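Utensil Sorting: What Changes for the Table Crew

The utensil sorting work moves to its next phase on 29th July. Most of you have already seen the revised shift sheet from Mahlet Wolde. The notes that follow cover what the sheet leaves out, mainly for staff in dispatch and laundry who share the building and will notice the new routine.

The task itself is unchanged. Mixed spoons, forks, chopsticks and serving tools start on a table and end upright in a holder. Operators do this with the hand-held grippers, one per hand, and each run is recorded so that the Florkix arm can be trained on it. A full set for one table layout is 113 runs. The target for the phase is 2000 accepted runs, across kitchens of different sizes and with different table coverings.

Until now the same people did the runs in the morning and washed and packed returned cutlery in the afternoon. From the start of the new phase the two jobs are separate. Operators assigned to recording stay on recording for the full shift, with a change of station every 33 runs. The wash line keeps its present headcount until the arm is installed at Hamdan, and the length of its shifts does not change.

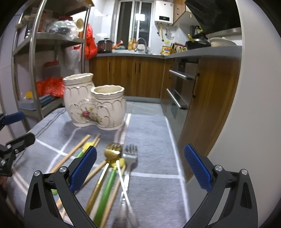

Thin items remain the slowest part of the work. A chopstick lying flat on cloth gives the pads very little to close on, and when two handles cross, lifting one tends to drag the other. The instruction is to approach from above with the jaws open wider than seems necessary, close slowly, and lift one item at a time. If two come up together, put both down and start that pick again. Do not shake one loose. The arm will copy the shake.

Runs are rejected for three reasons: an item falls off the table, a bare hand enters the work area, or the operator pauses long enough for the software to split the file. Rejected runs no longer count against the individual operator. They are logged by station, and Flatar reviews the log at the end of each shift. Several operators asked for this change after the first phase, when the pace figures were posted by name.

Wrist load is the other open point. The grippers are light, but the trigger finger does the same movement all day. Anyone with soreness should report it at the station change and move to file checking for the rest of the shift, at the same rate of pay. Replacement pads are in the Zorkmont cabinet – sign for them, and return the worn pair in the same bag.

Once the arm is running at Hamdan, two sorting positions there will become arm attendant positions. The attendant clears jams, refills the table and takes over by hand when the arm stops. Training takes 3 shifts and is open to wash line staff as well as operators. Applications go to Mahlet Wolde, and the first group starts in August.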